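Poscombe Builders and Trades Board
Materials and Supply > Aggregates, gravel, fill

Thread: Lapointe pit expansion and the "shortage" everyone is quoting

gpaquette
Posted Tuesday, 7:12 am

Got the letter from Trerkine with the spring price list and I want to know if anybody else read past the first page. They say gravel and washed sand are going up again because the county is "approaching the end of permitted reserves." Then on page two they ask customers to write in support of the Lapointe expansion. So the shortage and the cure come in the same envelope.

I've been pouring footings in this county a long time and the end has been coming for most of it. I'm not saying rock is infinite. I'm saying the only number in that letter is theirs, and the number is 9 years of supply at current demand. Whose demand? Measured when? If they used the year the bypass was built, of course it looks bad.

Has anyone seen a figure that didn't come from the company selling the gravel?

Gordon P.
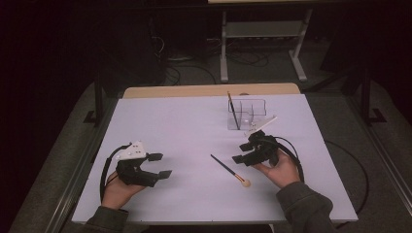
Poscombe Builders and Trades Board | Aggregates Section

kpenner_masonry
Posted Tuesday, 7:40 am

The county has one. It's in the appendix to the land use plan, the one with the soil maps. They list permitted reserves by pit. I don't have it in front of me but I remember it splits out concrete sand from general fill, and that's the part Trerkine skips. We have plenty of fill. Clean, sharp sand that passes for mortar is another matter, and I've had two loads this year I wouldn't have put in a kid's sandbox.

So I half agree with you. The letter is a sales pitch. The sand problem is still real for people in my line of work.

Kendra

todow_hauler
Posted Tuesday, 8:05 am

I drive this stuff. You can argue about reserves all you want, but half of what you pay is the truck. If Lapointe doesn't go ahead, the next pit is Todow and that's a long pull over the hill in both directions, one of them empty. Do the math on diesel and tell me the price increase is a conspiracy.

gpaquette
Posted Tuesday, 8:21 am

Didn't say conspiracy. I said page two.

And if the trucking is half the price, why does the letter blame reserves and never mention trucking? Diesel went down over the winter. My delivered price did not.

todow_hauler
Posted Tuesday, 8:30 am

Because diesel isn't the only thing on a truck. Tires. Insurance. Finding somebody who'll get up at four to drive it. You quote your jobs the same way, don't tell me you gave the money back to the homeowner when lumber dropped.

gpaquette
Posted Tuesday, 8:34 am

Fair.

k_amano
Posted Tuesday, 12:16 pm

I went and found the appendix Kendra mentioned. It's a scan, sideways, and whoever typed the table used two different units in the same column, so take all this with a grain of salt.

Permitted at Lapointe, existing footprint: 585 thousand tons, all grades together.
Permitted at Todow: 1,912 thousand tons, all grades together.

There's no split by grade in my copy, Kendra. There's a heading for it and the column under it is blank. If you've got a version with numbers in that column I'd like to see it.

A couple of things bother me. The table has no year on it. The introduction talks about a survey "completed in March" and never says which March. And reserves here means what the permit lets you dig. It doesn't mean what's in the ground. When people say the county is running out, they mean the paperwork is running out. Those are different problems, and the second one gets solved at a hearing.

Kazue

kpenner_masonry
Posted Tuesday, 12:48 pm

Hm. Then I'm remembering the draft. There was a draft that went around before the plan was adopted and I'd swear it had the grades in it. I'll look through my email tonight. Wouldn't be the first thing that went missing between draft and final.

n.setiawan
Posted Tuesday, 1:30 pm

I live on the Lapointe road so I'll say up front I have a side in this. Our well is the reason. The existing pit is above the water table and the expansion wouldn't be. The company's own application says they'd be digging wet for the second phase.

What I'd like the builders here to understand is that "write a letter of support" isn't a small favor. The county files those letters by number. At the last hearing they read out how many were for and how many against and never mentioned what any of them said. Please don't sign a form letter because your supplier mailed it to you.

Also, the setback from the nearest house is 500 feet, and it's measured from the edge of the dig. The haul road and the crusher can sit closer than that. I've asked three times where the crusher would go and I've been told it's "portable."

Ningsih

todow_hauler
Posted Tuesday, 1:52 pm

It is portable. It's on wheels. That's what they look like.

n.setiawan
Posted Tuesday, 1:59 pm

I know what it looks like. I'm asking where it will be parked for the life of the pit.

karine.lavoie
Posted Tuesday, 4:45 pm

I do estimating for a small concrete outfit and we got the same letter. I'm more on the "something is going on" side than Gordon, though I don't trust the letter either.

Our washed sand supplier started putting a limit on loads per week last fall. No announcement, you'd just call and they'd say Thursday instead of tomorrow. You don't ration something you have a lot of. Unless you're getting people used to the idea before you raise the price, which I've also considered.

What would change my mind is the screening results. The pit knows what share of each cut comes out as concrete sand. If that share is falling, Kendra's bad loads make sense and so does the rationing. If it's steady, somebody is sitting on a pile. I asked our rep and he said that was commercial information. Then he offered me a hat.

gpaquette
Posted Tuesday, 5:10 pm

The rationing is the first thing in this thread that moves me at all. Was it every grade or only the washed?

karine.lavoie
Posted Tuesday, 5:22 pm

Washed only. Road base you could have the same afternoon, as much as you wanted.

k_amano
Posted Tuesday, 5:41 pm

That could be the wash plant. If they've got one plant and it was down, or they were short on water for it, you'd see exactly that. Plenty of raw material and a bottleneck at one machine. I'd want to rule it out before I believed anything about geology. Does anyone know when they last replaced the screens? 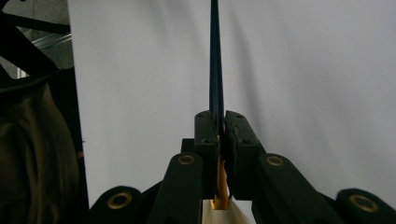 Pinched upright between two black jaws.

todow_hauler
Posted Tuesday, 6:03 pm

The wash plant was down for a good stretch in the fall. I sat in line for it. They'd send us around to load base and come back. I didn't think it was a secret.

gpaquette
Posted Tuesday, 6:09 pm

You might have opened with that.

todow_hauler
Posted Tuesday, 6:11 pm

You might have asked somebody who goes there every day before writing three paragraphs.

kpenner_masonry
Posted Tuesday, 8:37 pm

Found the draft. The grade column is filled in for Todow and says "pending" for Lapointe. So it was never there for the pit we're arguing about, and they blanked the whole column in the final when they should have left in the half they had. I'm less suspicious than I was this morning and more annoyed.

A broken wash plant doesn't explain my bad loads, by the way. One of them was this spring, long after it was running again. Lumps of clay in it. I sent that one back and they charged me for the trip.

n.setiawan
Posted Tuesday, 8:50 pm

"Pending" on the pit they want to make bigger. So the county is being asked to approve digging below the water table for sand when it has no figure for how much sand is there. I'd like to quote that at the hearing, Kendra, if you'd be willing to send me the page.

kpenner_masonry
Posted Tuesday, 8:58 pm

Sending it. I'm not taking your side, I want that clear. I might end up writing in favor if the sand turns out to be good. I just think they should have to show it.

karine.lavoie
Posted Tuesday, 9:15 pm

Has anyone here tried the crushed stuff as a replacement? Manufactured sand. The letter says it's "not suitable for most residential work" and I notice Trerkine doesn't sell any.

kpenner_masonry
Posted Tuesday, 9:26 pm

Fine for block fill. I hate it in mortar. It's harsh under the trowel and it wants more water, then you've got a different problem. I know people who blend it and say they like it. I haven't seen their walls after a few winters, so I'll wait.

gpaquette
Posted Tuesday, 9:33 pm

We used it in a slab over at the feed store. Finisher complained the whole day, but he complains with river sand too. Slab's okay so far. I wouldn't call one slab proof of anything.

Where I've landed: I'm not signing the letter. I'm also not signing one against. I'm going to write the county and ask for the Lapointe grade figures and the year on that table, and if Trerkine wants my support they can put the screening results in the next envelope with the price list.

k_amano
Posted Tuesday, 9:47 pm

Ask about the units too. If that column really is mixed, the Lapointe number could be cubic yards, and then none of us can compare it to Todow at all.

todow_hauler
Posted Tuesday, 9:52 pm

Load's at five. Somebody let me know what they say.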